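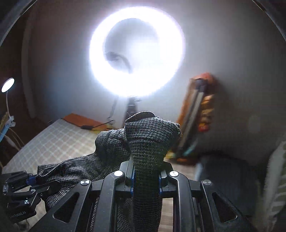

Fig. 4.1 Gathering cloth between the finger pads

Home | Contents | Set-up | Recording | Upload | Fault finding

Section 4. Recording cloth tasks with the Fleltora hand tool

4.1 Before you start

A cloth session is a set of short recordings in which you pick up, move, fold or put down a garment or a blanket using the hand tools in place of your fingers. The Proreck learning software uses the recordings as examples. It copies what you do, including the things you did by accident, so work at a steady pace and throw out bad takes as you go.

You will need:
- two Fleltora hand tools, charged
- the session tablet, signed in to your own Rivimdale account
- a flat working surface such as a bed, mattress or large table
- the cloth items named on your task card
- enough light to see the weave of the cloth from where you stand

4.2 Preparing the room

1. Place your lights so that they reach the whole working surface. A lamp may appear in the view. It should not be the only thing the camera can make out.
2. Run cables along the edges of the working surface or against the wall. Leave slack at the plug end.
3. Walk once around the area you will be using and move anything you could trip over.
4. Leave ordinary household things where they are. The software has to cope with real rooms, and a tidied room gives poorer examples.

CAUTION: Do not hang cloth over a lamp or a power supply between takes.

NOTE: Once the first take has started, keep the lights where they are until the session ends. If a light has to be moved, close the session and open a new one.

4.3 Checking the hand tools

1. Squeeze and release each tool 3 times. The fingers should open fully without sticking.
2. Check that both blue finger pads are seated and that no thread is caught behind them. Pull loose thread out with tweezers, never with a blade.
3. Hold the fingers open in front of you and press Zero on the tablet. Wait for the tone.
4. Close the fingers with nothing between them. The tablet should show 0 when closed and 100 when open. If the closed reading is higher than 3, repeat step 3.

CAUTION: Keep hair, cords and jewellery clear of the linkage plates. They close with the fingers and can pinch.

4.4 Recording a take

1. Lay the item on the surface in a different way each time: bunched, half folded, hanging over the side.
2. Press Start. Hold still until the tablet beeps.
3. Open the fingers fully before you reach for the cloth.

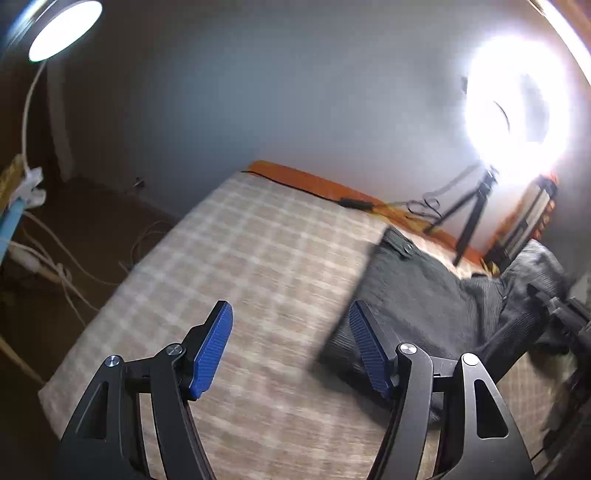 Can I use my free hand to straighten the cloth during a take?
Keep bare hands out of the take altogether. If the cloth needs straightening, do it with the tools or stop and begin again.

4. Bring both pads down on either side of a fold and squeeze until the cloth is held. Do not squeeze harder than you need to. Thick fabric will stop the fingers well short of closed, and this is normal.
5. Carry out the action on the task card. If the card calls for two tools, take hold with the second before you lift.
6. Release the cloth, draw the tools clear and press Stop.
7. Mark the take Keep or Discard.

Discard a take if you dropped a tool, spoke to someone and lost your place, or covered the camera with cloth for most of the action. A missed grasp that you then put right should be kept. Select Recovery as well as Keep.

NOTE: The tablet gives a rest reminder after 19 takes. Put the tools down and loosen your wrists, even if you do not feel tired.

4.5 Ending the session

1. Press Close Session and connect both tools to the dock.
2. Leave them connected until the lamp on the dock stops flashing. Large sessions may be left overnight.
3. Wipe the pads with a dry cloth. Do not use spirit cleaners, which harden the surface.

The dock holds 1000 takes. When it is full the tablet will not open a new session until an upload has finished. Sites on the Phetsri task list should upload daily during October, when the list is changed.

Report damaged pads to Fidel Sosa at the Rivimdale equipment desk, giving the number on the tool handle. Worn pads must be replaced in pairs, and the tool must be zeroed again as in 4.3 before it is next used.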